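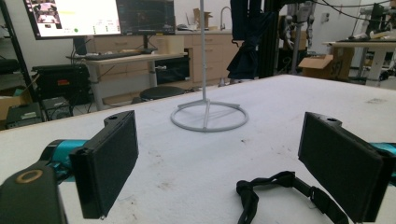
Projects > Sircombe > Progress reports

Tue 3 June
By Cosimo Lombardi

Work this period went mainly into the upkeep of the hand-held gripper, which has now logged 2,776 cycles. Aldo Orlandini refitted both finger pads and reset their angle. We check alignment against the thin upright stand with the ring base, set on the white table just beyond the fingers.

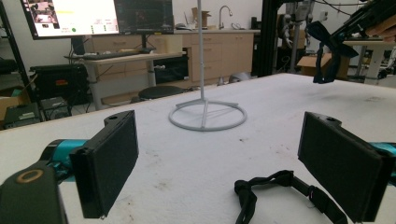 Gripper finger pads and reference stand, Sircombe bench.

The pads are inspected every 500 cycles. The left one had drifted slightly and was shimmed. Monti supplied the new screws - the old ones had worn at the head.

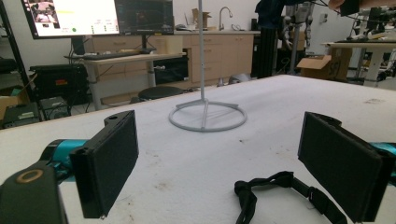 Service time is down to 40 minutes per visit. We have one spare set of pads left and would like to order two more from Vokberg before October.
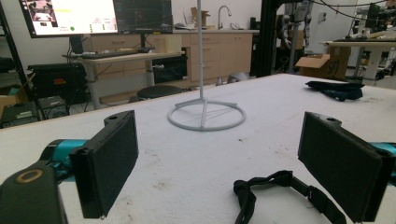

Full replacement of the pads is planned at 4,000 cycles. No change to the budget is requested.

Related
Sircombe: spare parts list
Zeven: gripper calibration notes
Monti: supplier review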